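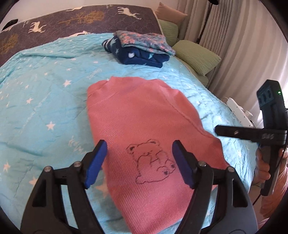

Folding sweaters without the shoulder bumps?

pinkwool_duygu
Hi everyone! I moved to Rultville in June and my new closet has one short rail and 3 deep shelves, so all my knits have to be folded from now on. I've been doing it on the bed in the evenings with the radio on (my favorite chore, I'll admit it) but every sweater comes out with a hard line right down the front. What do you all do?

baltasar_b
Welcome! Lay it face down, arms straight across the back, then fold in thirds from the bottom hem up. No crease down the chest that way. I did 12 years in the knitwear room at Horrocks and we never folded one down the middle.

lamduan_k
I'm going to disagree with Baltasar a little, and I hope he'll forgive me. Thirds are fine for thin knits, but a thick one ends up like a brick and the bottom one in the pile gets squashed flat. I roll mine loosely and stand them in a drawer. 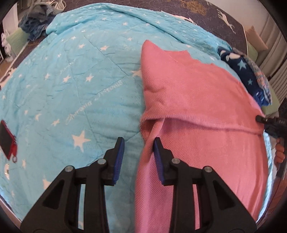 pinkwool_duygu
Thank you both! I tried the rolling last night and mine kept springing open, so I suspect I'm too gentle with them. I also wonder if the bed is half my trouble – a quilt is such a soft, puffy thing to fold on, and you can see how the pink gets that ridge across the middle where it tucks under itself. I can pat it and pat it and it just moves somewhere else. Would a table be better?

baltasar_b
A table, every time. And Lamduan, rolling stretches the ribbing! I will not be moved on this one :)

lamduan_k
Not if you roll loosely, dear. Mine have been rolled for years and they still fit.

thitima_j
I'm on team bed, for what it's worth. My back won't bend over our low table anymore. Smooth the quilt tight first, then fold big and slow.

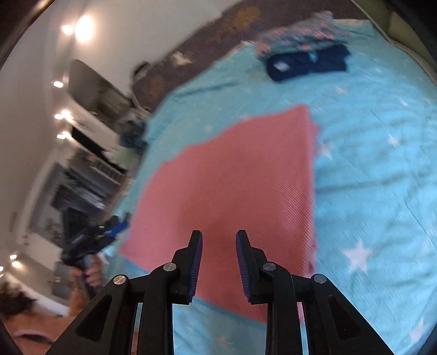

Pink folded, small stack waiting at the back of the bed.

pinkwool_duygu
I think I'll do thirds for the thin ones and try Lamduan's rolls again for the chunky cardigan, with a bit more nerve. Does anybody put tissue paper between layers, or is that only for the really good wool?

thitima_j
Only for the good wool here. The rest just get stacked.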